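The man who still sells one screw

By Jianguo Ding

When I moved to Drolton, the first thing I bought was a single screw. It was for the leg of a kitchen chair which I had carried up three floors and then dropped. In the big store by the highway I could have the screw only in a box of 100, and the box did not say if the thread was the right one. A neighbor told me to go to Plendberg Street instead, and to bring the chair leg with me.

The shop of Xolani Coetzee is as wide as one car. Behind the counter there is a wall of drawers, 136 of them, and every drawer has a sample of its contents fixed to the front with wire. Mr. Coetzee took my chair leg, looked into the hole with one eye closed, and opened a drawer near the floor. The screw cost less than a cup of coffee. He wrote me a receipt by hand, and I have kept it.

That was some years ago. Since then I have read many articles about the end of shops like his, and I have started to wonder why this one did not end.

A part of the answer is the street. The buildings in Plendberg Street are old and the rents went up slowly. Another part is that Mr. Coetzee does not only sell. On Thursday he closes the front at four in the afternoon and repairs until the evening: hinges, locks, folding chairs, the handles of pans, a music stand, once the brake of a baby carriage while the baby was sleeping in it. He charges for the time and for the piece, and he tells you before he begins if the piece will be hard to find.

"Most things do not break in the middle," he told me. "They break where two parts meet. So you look there first."

I have thought about this sentence often. In my own home, almost everything that stopped working had stopped in a joint. The lamp fell down slowly over the book every evening. The scissors became loose. The ironing board was perfectly good except for one pin, and without this pin it was a long piece of metal with a cloth on it.
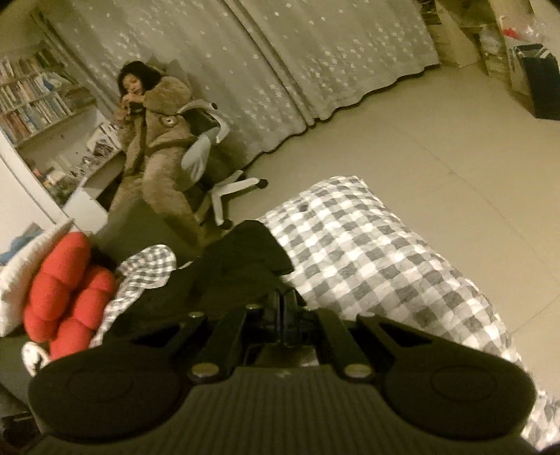

Smaller pins, larger oval fasteners: everything turns on the joints.

A pin is a humble object. It has no thread, it cannot be tightened, and when it is worn it has to come out. For this reason many people are afraid of it. With a screw you feel that you can go back. With a pin you need a hammer, a punch and some courage, and you should know which end goes out first. Mr. Coetzee teaches this to anybody who asks. He lays the object on a block of wood with a hole in it, gives you the hammer and stays beside you.

Manufacturers have not made his work easier. He complains most about parts that are pressed together and can never be opened again. He also dislikes glue, and he can speak about glue for a long time. But he is fair, and he showed me a new garden cutter that comes apart with one small tool. He was so pleased with it that he took it apart twice.

Last November he made a list of all the sizes and types he keeps. It had 1,480 lines, written in pencil in four school notebooks. His niece wants to put the list into a computer. He has agreed, under the condition that the notebooks stay under the counter.

I asked him who will have the shop after him. He said there is a young woman who comes to the Thursday repairs and has good hands, but she has also a good job, and he does not want to ask her too early. Then a customer came in with half of a window latch in a paper bag, and Mr. Coetzee put on his other glasses.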